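5.3 Dropped and dragged blocks
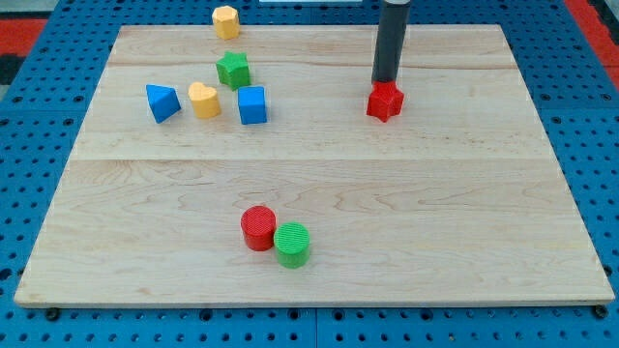

The failures described in this section were the ones that cost us the most time, and they were not the ones we had planned for. Section 4 lists the fault categories we set up before the trials. Two of them, joint overtravel and loss of the controller link, never came up. Slip at the gripper came up constantly once the arm had been running for a few hours, and it took us most of July to work out that we were looking at two separate problems.

Figure 7. The work surface during a trial, with the gripper at the red star. The board rests on the blue pegboard table.

The task is the same one used in the earlier sections. The arm comes down over a block, takes hold, lifts to the transfer height, moves sideways and sets the block down at a new position on the board. Nothing is sorted and there is no target container. Approaches are always vertical. We kept the task plain on purpose, as the aim was to run it for a long time without anyone in the room and see what broke.

Over the full set of trials the arm made 1,854 pick attempts. We call an attempt a slip if the block left the gripper at any point between lift and the commanded release, or if it was pulled along the board without leaving it. The second case we call a drag. At first we did not log drags at all. The controller compared the block position before and after the move, and a block that had been dragged most of the way could end up close enough to its goal to pass. Märta Engström noticed this on a Sunday while going through recordings for a different reason. Several moves marked as successful showed the block scraping along the wood the whole way.

This was a mistake in our success check and we want to be clear about it. The check used the final position only. It did not ask whether the block had ever been at transfer height. We changed it so that the wrist force reading has to stay within a band for the length of the move, and we re-scored every earlier trial for which force data had been kept. Trials without force data were thrown out, and none of them are part of the count given above.

The first of the two problems was wear. The gripper takes hold near its tip, and the ribbed sides of the blocks rub on it each time. With a fresh contact surface this was a help, as the ribs gave it something to hold. After long running the surface had gone smooth in narrow lines. Holger Fagerlund replaced it and the slip rate fell back to where it had been at the start. We then let it wear again on purpose, with the same blocks and the same motion settings, and the slips came back in the same order: first on the cylinders, then on the hearts, and on the cubes last. We had expected the cubes to be the easy case and they were. The hearts we had expected to be worse than they turned out.

The stars did not fit this order. They slipped early, late and in between, and a new contact surface made hardly any difference. For a while we put this down to shape alone. A star has points that stick out and pockets between them, and the gripper can come down slightly off center and still report contact. Trygve Hedlund tested this by turning one star through small steps by hand and repeating the same pick at each step. There was an effect, but it was too small to account for what we saw in the unattended runs. A badly turned star was more likely to tilt on lifting. It was not much more likely to fall.

The second problem was the board. It is made of planks, with seams between them, and it sits on the pegboard table and is bolted down to it. We had calibrated the height of the surface at 4 points and fitted a plane to them. The fit was good on the first day. What we did not do was repeat it. Wood moves with the humidity of the room, and the building's ventilation is turned down at night, when most of our runs took place. When Gunvor Moen measured the board again, one area toward the far edge stood higher than the plane said it should, and the change was largest next to a seam. The gripper was reaching the block sooner than planned there and pressing on it before the closing step had started.

On a cube or a cylinder, pressing early did little harm. The load went straight down and the block stayed where it was. On a star it sometimes pushed the block to one side by a small amount, enough for the gripper to close on part of a point. The hold was poor from the start, and the block came loose during the lift or the sideways move. In the logs this looked the same as a worn gripper. We had been changing the contact surface in answer to a fault in the table height.

Once we knew to look for it, the early contact was easy to see in the force trace. There is a short bump before the closing command that is missing from a normal pick. We had recorded this signal from the beginning and had been using it only for the emergency stop threshold, which the bump never reached.

That threshold deserves a note. It had been set high after a series of false stops in the first week, when the arm halted at ordinary contact and had to be cleared by hand each time. Raising it made the overnight runs possible. It also meant that the arm would go on pressing into the board with more force than it needed for any part of the task. On 13 occasions the force passed the original threshold and the arm carried on. No one was near the table during any of these, and neither the arm nor the board was damaged as far as we could find. Even so, we consider this the most serious finding of the section. A limit that had been put in for safety was loosened to solve a scheduling problem, by one of us, in a settings file, and the change was not written down anywhere else. Shahram Shokri found it while comparing our settings with the ones used for the Tamia runs.

We have since made three changes. The stop threshold is back at its original value, and the false stops are handled by slowing the last part of the descent. The cycle is longer as a result — around 2 seconds per pick — and we accept that. The surface height is now measured by touch at the start of each run and again every hour, on both sides of each seam. Changes to any safety setting need a second person's name in the run log before the controller will load the file.

With these in place we ran the arm for a further week using a contact surface that was already partly worn. Slips on the stars dropped to the level of the hearts. Slips on the cylinders did not change, as we would expect if wear was their main cause. Drags became rare, though they did not go away. Those that remain are mostly cylinders standing close to another block, where the gripper brushes the neighbor on the way down and the pick starts off center. The Vamano planner we use does not take neighboring blocks into account during the final descent, and we have not tried to fix that in this work.

One open question is how much of the seam effect comes from this particular board. We have only the one. A metal plate would remove the problem but would also change the friction under the blocks, and the drag results could no longer be compared with those in Section 5.2. For now we have kept the wood and added the hourly check.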